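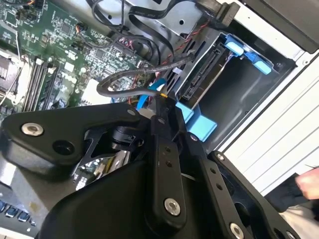
2026-10-05

Fan noise on the old desktops, continued. Donnie MacBrayne is convinced the Dizon thermal paste is what quieted his machine. I have my doubts. He changed the paste, blew out the dust and moved the tower off the carpet in the same afternoon, so take your pick.

Tried to do it properly this time. Same desktop for every run, side panel off, room door shut, 30 minutes of the same video export before taking a reading. Sound meter on the shelf, same spot each time (tape mark, please leave it).

- Old paste, dusty: 53 dB at the end of the run
- Dust out, old paste: noticeably lower, and the fan stopped hunting up and down
- Dust out, Dizon paste: I can't tell it from the run before

The meter wanders by a decibel or two if someone walks down the hall, so I'm not going to argue over small differences. The Stiteck tube says to expect an 11 degree drop. Compared with what? Doesn't say. Bare metal, probably.

Temperatures are worse evidence than the noise. The Billard utility and the Cilach one disagree with each other on the same chip at the same moment, and neither will say which sensor it reads. I wrote both down and trust neither. If anyone has a thermocouple thin enough to tuck beside the heatsink, leave it on my bench.

Donnie's answer is that new paste takes a while to settle in. Maybe. He said the same in January about the last brand, and we never went back and checked. I'll leave this one alone for a couple of weeks and rerun it.

Still to do: repeat with the panel on. All of this was done with it off - nobody here uses a computer that way, so the numbers may not mean much at a desk.

Out of wipes again. Used coffee filters, worked fine.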